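Open day at Jumthorpe, 6/1/22

Back from the open day, feet killing me, writing this up before I forget it all. Went for the kitchen hall mainly. Ended up doing nearly the whole site because the map they hand you at the gate makes no sense at all.

Getting there: train, then the 188 bus from outside the station. Drops you at the bottom of the hill. Drizzle the whole way up. Parking looked grim, cars up on the verge both sides, so bus is the better bet even if you have to wait for it.

Entry was free but you needed a ticket, booked online the week before. Lanyard, paper map, a pencil with Kwon on it (they have the big unit by the gate, something to do with packaging, didn't go in, queue out the door). Coats on hooks in the corridor. Mine was still there at the end, so that's good.

Started with the Daneo building as it was nearest and it was raining properly by then. Mostly fabrics and padding. Big rolls of the stuff on racks, samples you could squash, a cutting table going. Smelt of new carpet. There was a talk but I'd missed the first half and couldn't hear the second half from the back. Nice leaflets. Ten minutes would of done it.

Then the canteen for tea. Tea fine, scone dry. Moving on.

The kitchen hall is up the stairs, first door past the lift, signed Peltudari on the glass. Warm in there, bright, easily the busiest room I saw all day. Sandwiches were the thing. Play-food bread, lettuce, bacon, ham, all seperate bits, going together on a round pink plate on a white table. Bread at the bottom, lettuce on that, bacon across the lettuce, then the ham. Proper order too, I'd have put the lettuce nearer the top myself but it does sit nicely with the frilly edge poking out from the bread.

Stood there much longer than I meant to. You get quite invested in whether a bit of ham is going to land straight. A little girl next to me wanted cheese in it and said so, loudly, several times. Her dad wanted tomato. I was on the side of mustard but kept quiet.
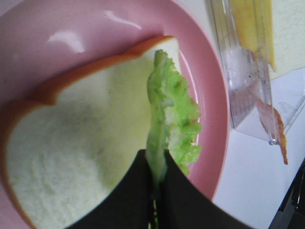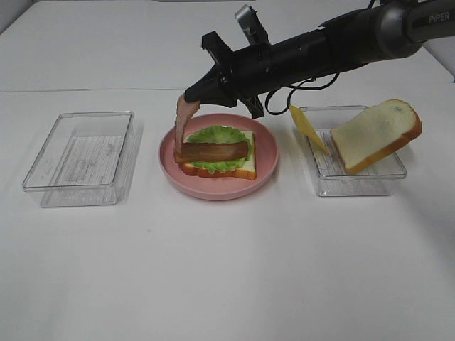
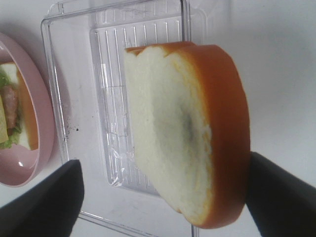
Sandwich making in the kitchen hall: lettuce on the bread, ham to go with the bacon, and a slice of bread with the clear tray behind.

The bread is the best of it I think. Somebody has taken real trouble. Right sort of loaf shape with the dip in the top, pale in the middle, crust going from orange to brown. Lettuce good as well, very green, crinkly all down the edge with the pale rib. Bacon a deep reddish brown and a bit shiny. Ham more of a pinky brown, thin, curls a little. Made me hungry, which is daft after a scone.

Asked if the play food was for sale anywhere on site. Not in the shop. Shop had mugs, tea towels, a jigsaw of the main building (135 pieces, odd number for a jigsaw) and fudge. Bought the fudge.

Rest of the kitchen hall quickly: a wall of old catalogues behind glass, worth a look if you like that sort of thing, lots of brown and orange kitchens from when I was small. A quiz sheet for kids, prize was a sticker. Benches along the window, only 2 of them, so everyone over sixty was eyeing each other up for a seat. More benches please.

Missed the upstairs tour completely. It goes on the hour and you have to put your name down at the desk, and the desk is at the opposite end from where the tour starts. Almost an hour till the next one so I gave up. Friends who did it last time said the view from the top landing is worth the stairs.

Few bits if you're going to the next one, which is in July according to the poster:

Book the tour first thing, before your tea.
Go to the kitchen hall early, it had filled right up by lunchtime.
Take your own lunch. Queue in the canteen was silly and they'd run out of soup.
Lift is slow but it works. Pushchairs were going up in it fine.
Toilets ground floor only.
No cash in the shop, card only, no sign saying so untill you get to the till.

Bus back was late and packed. Ate most of the fudge on it. Will try for the July one, want to see inside Kwon if the queue's any shorter, and another go round the kitchen hall while I'm at it.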